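Ticket 67: podcast feed stuck on old episode
Opened 9/6/22 by Anayeli Camacho
Product: Pramurent feed manager

Hi again! I run a little show about royal families (weddings, titles, who sat next to whom, all the good stuff) and our episode on the Brallcombe succession won't show up for listeners. It's there when I log in. In the app they still get the one about the christening. I've had over 300 emails and I love these people, but they are not patient people.

What I tried first

Cleared the cache, logged out, logged back in, published it again. Same thing. Then I changed the title, thinking the "&" between the two duchesses was to blame — nope.
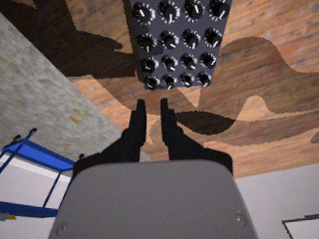 Reply from Othmane Helmy, support

Hi Anayeli, the feed looks fine at our end. Could you check the episode number and send me the feed address?

My answer

Sure! It's number 17, and the christening one is 16. I pasted the address in the private notes. My co-host Consuelo uploaded the cover art from her own login, if that matters, and she says it went 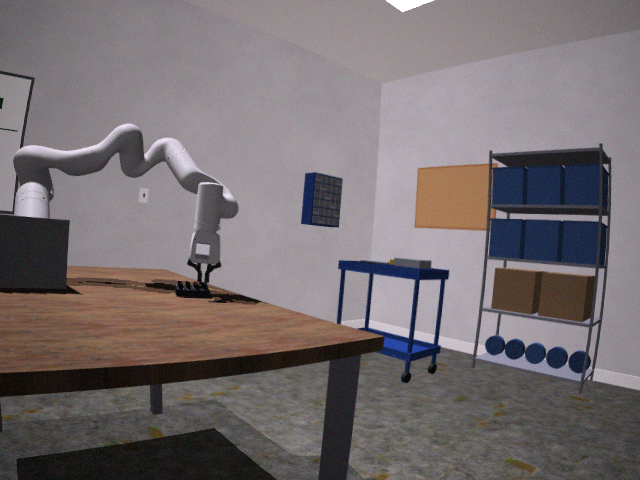 through on the first try with no warning at all. She did pick the publish date herself, so I went and looked, and it was set for December. December! I've moved it back to today and saved.
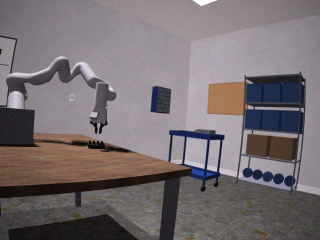 Robot arm over the wooden table

Two listeners have written to say they can see it now, but my own phone still shows the christening. Do I wait, or delete the show and add it again?
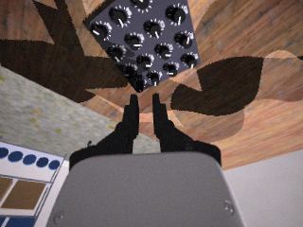
Reply from Othmane Helmy, support

Remove it and add it again on your phone, please. I'll leave the ticket open until you've had a look.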